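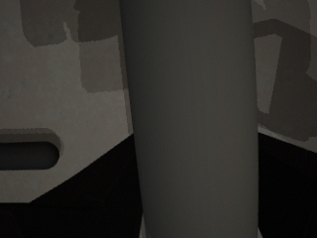

Simulator view at close range, with the arm in the foreground.

About Clurkel

Print this page | E-mail this page

Clurkel gathers examples for systems that learn to handle small parts. We began at Reden with one simulated room and one arm model. There are now 13 of us, and most of the work is still done in simulation.

An example is one complete attempt at a task, stored with the joint positions, the operator's commands and the rendered views. Operators drive the arm by hand controller. Failed attempts are kept and labelled as failures – a learning system given only clean runs copes badly with a part that has slipped.

Our current set, Wirnero, holds 3478 examples. Parts are placed afresh before each attempt, and every layout is stored so that it can be loaded again.
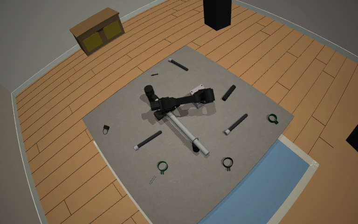 A Wirnero layout: rods, ring-shaped clamps and smaller parts on the grey mat.

Each operator records up to 20 attempts in a session, then changes over to checking. The checker replays the attempt from the stored commands and compares the final position of every part with the original record. If they disagree, the example is withdrawn until the cause is found.

Leszek Jakubowski runs the simulation side, including contact settings and lighting. Floarea Enache is responsible for labelling and wrote the operator handbook, now in its fourth edition. Abou Jaoude, our first customer, receives a new release every May.

We supply data only. Training and testing on real equipment remain with the customer. Requests for a sample release should state the arm model and the file format required.

Filed under: Company, Robot learning data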